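4.2 What the simulated trials leave out

The vendor's case for the tray line at Trirnholm rests on a set of simulated runs. Trorngate, the contractor that fitted the arm, ran 1022 of them before the first kitchen worker was told about the project, and the summary given to staff in April reported them as evidence that clearing and sorting would become "light supervision." We are less sure. A run counts as complete when the object has been moved to its target. It does not record who set the table, who picked the objects, or who would step in when a lid was loose.

The tasks themselves are small. Objects of the sort found on a patient's tray are placed on a table, and the arm has to deal with the plate and what lies on it. Figure 3 gives two views from the set.

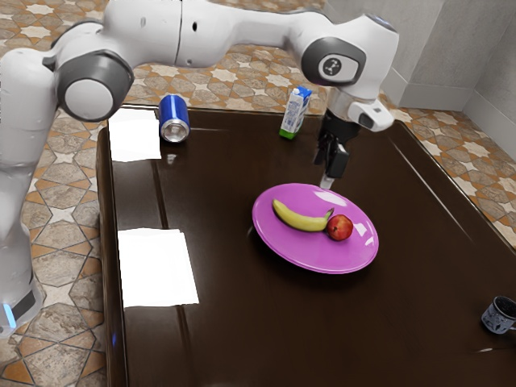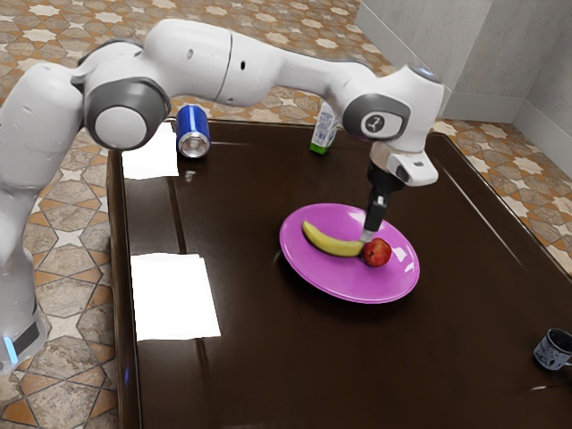 Figure 3. Two rendered views of the tray task. Both show the arm, a plate with a banana and an apple, a can on its side and a small milk carton.

Staff who were shown the same material did not dispute that an arm could lift an apple. Their questions were about everything else that comes back on a tray: soup, torn foil, a hearing aid wrapped in a napkin. One worker with 22 years in the kitchen said she finds something that has to go back to the ward on most Monday mornings. Nothing in the test plan covers this, and the plan has no line for the time it takes.

The job did change once the arm was running. Before, three people cleared and sorted together and could talk while they did it. Now one person stands at the arm, moves items it has left behind and presses a reset button, while the other two have been sent to the wash area. The person at the arm described the shift as quieter and more tiring - she has to watch all the time but seldom has much to do with her hands. Management counts this post as a saving in labor. In our notes it looks closer to a transfer, with the handling work replaced by waiting and checking at the same grade of pay.

The Kulluvmont site, where the same system was installed without a simulated trial, makes a useful comparison, and we turn to it in the next section.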